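Endlich ist unser Regelheft fertig!

Seit dem Frühjahr sitze ich für Skusimia an den Hausregeln für unsere zweiarmigen Roboter im Schlafzimmer, und heute Nachmittag habe ich Fassung 2 freigegeben. Ich freue mich darüber wie ein Schneekönig. Ja, es geht um ein Dokument mit Kapitelnummern, aber wer einmal versucht hat, »das Bett ordentlich machen« so aufzuschreiben, dass drei Leute dasselbe darunter verstehen, der weiß, wie spannend das werden kann!

Angefangen hatte ich mit 37 Regeln. Viel zu viele, am Bedienplatz hat die kein Mensch im Kopf. In Grimau haben wir dann einen ganzen Abend lang gestrichen und zusammengelegt, bis 20 übrig waren, und die passen jetzt auf ein Blatt, das man neben den Not-Halt hängen kann.

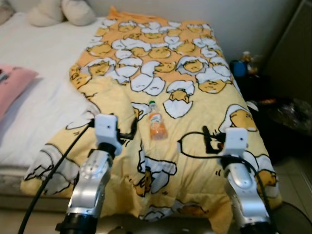 Am längsten haben wir über Getränke gestritten. Regel 4 lautet nun: Geschlossene Flaschen dürfen gegriffen werden, offene nie, und vor dem ersten Griff prüft ein Mensch mit der Hand, ob der Deckel fest sitzt. Klingt banal, ich weiß. In der alten Fassung stand bloß »Vorsicht bei Flüssigkeiten«, und darunter konnte sich jeder vorstellen, was er wollte. Solche Sätze sind jetzt alle raus. Jede Regel muss sich mit Ja oder Nein abhaken lassen, sonst fliegt sie.

Dann die Kabel. Die laufen bei uns außen am Arm entlang und brauchen Spiel, damit sich das Handgelenk drehen kann. Nur darf die Schlaufe eben nirgends hängen bleiben, und auf einem Bett gibt es erstaunlich viel, woran etwas hängen bleiben kann (Kissenzipfel! Reißverschlüsse!). Vor jedem Durchgang werden deshalb beide Arme einmal langsam durch den ganzen Arbeitsbereich gefahren, und jemand schaut dabei ausschließlich auf die Kabel.

Bei Büchern bin ich selbst zur Pedantin geworden. Gegriffen wird der Buchblock samt beiden Deckeln, niemals ein einzelner Deckel und schon gar keine Seiten. Und solange der eine Arm etwas hält, bleibt der andere stehen, es sei denn, die Aufgabe verlangt ausdrücklich beide Hände. Im Prorkero-Heft, das wir als Vorlage hatten, fehlte dieser Punkt komplett, und ich finde ihn mit den wichtigsten überhaupt.

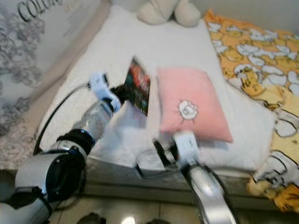 Textilien, mein Lieblingskapitel

Hier steckt die meiste Arbeit drin! Stoff verzeiht viel, aber er verrät auch wenig: Man sieht ihm schlecht an, wie stark gerade gezogen wird. Unsere Regeln 11 bis 14 sagen darum:

Gefasst wird am Saum oder an der Kante, nie mitten in der Fläche.
Vor dem Ziehen eine kurze Pause, Griff ansehen, dann erst los.
Zieht ein Arm, während der andere hält, gibt der haltende im Zweifel zuerst nach.
Der Boden vor dem Bett bleibt im Arbeitsbereich frei, und es steht auch niemand dort, solange die Arme unter Strom sind.

Den dritten Punkt habe ich von den Leuten aus Kamolrat übernommen, die haben damit schon länger Erfahrung und waren sehr großzügig mit ihren Notizen. Danke noch mal! Überhaupt wünsche ich mir, dass mehr Gruppen ihre Hausregeln herzeigen, auch die halbfertigen.

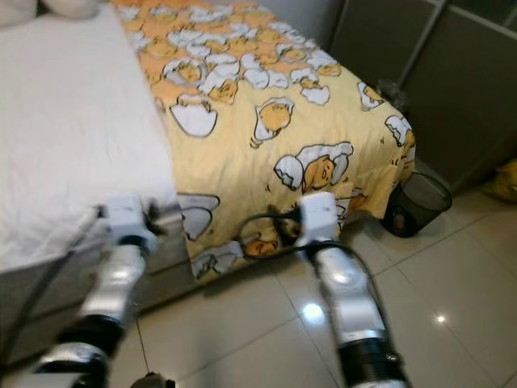 Aus Kamolrat kam dann auch gleich der erste Einwand zur neuen Fassung: Die Pause vor dem Ziehen sei gut gemeint, aber ohne feste Dauer nicht prüfbar, und wer es eilig habe, mache daraus einen Wimpernschlag. Da ist was dran, und nach meinem eigenen Ja-oder-Nein-Maßstab müsste die Regel streng genommen fliegen. Ich sammle jetzt Vorschläge für eine Mindestdauer und trage sie in der nächsten Fassung nach. Wer eine hat, die sich bei dünnen Laken bewährt: bitte unten in die Kommentare!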